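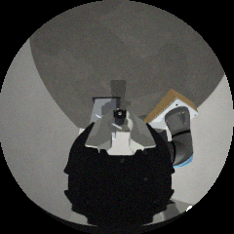
Speaker notes: Automation at the Buvside plant and the work of our staff
Speaker: Jeptoo Urio, Workforce Planning
16 January 2018

Opening
Thank the hosts at Mident. State that the talk concerns the packing hall only. Questions are taken at the end.

What has changed
Two robot cells now handle the lifting on the Sterier line. Each cell was tested in simulation before any floor space was cleared. Operators reviewed the simulated runs and asked for changes to the reach of the arm. Mention that three of their requests were adopted.

What this means for employees
The 80 employees in the hall remain in post. Job descriptions have been revised, and the grade for cell operators is under discussion with the union. Do not give a figure for pay.
Training lasts five days and takes place during paid hours. Night shift staff asked for sessions on their own schedule; these began in August.

Concerns raised
Pace of work. Fewer chances to talk during a shift. Uncertainty over who may stop a cell. Read the rule aloud: any employee may stop a cell at any time and will not be asked to justify it first.

Pause here before moving to the Győri site.

Győri
Installation has not been approved. Staff there will be consulted before a layout is drawn.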